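Comparativa de pinzas en el banco de Lonstead: primeras conclusiones

Durante el mes de junio hemos dedicado buena parte de la jornada a evaluar 2 pinzas sobre un mismo brazo: la Khurana, de dedos paralelos, y la Skuro, de dedos adaptativos. El protocolo fue redactado por Chaimae Amrani y establece que cada modelo debe recoger y depositar piezas pequeñas en las celdas de una cuadrícula, con idéntica velocidad y sin intervención del operador. 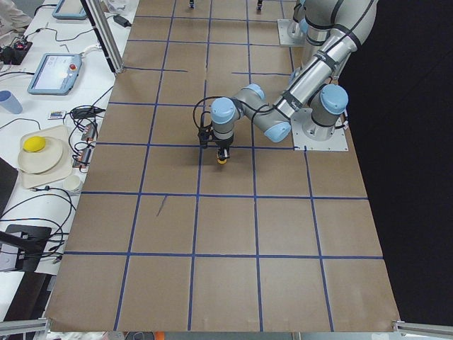
La pinza Khurana completó 94 de cada 100 ciclos en la serie inicial. La Skuro obtuvo un resultado inferior, si bien toleró mejor las piezas mal orientadas. Vivek Rastogi observó además que el cable de la muñeca condiciona el giro en las celdas más alejadas, por lo que se modificó su recorrido antes de repetir las mediciones.

Queda pendiente la prueba de desgaste, fijada en 1.000 ciclos por pinza, así como la revisión de 3 parámetros del controlador relativos a la fuerza de cierre. Hasta disponer de esos datos, no considero procedente recomendar la sustitución del modelo actual. Los valores completos se remitirán a Riltcombe junto con las notas de calibración.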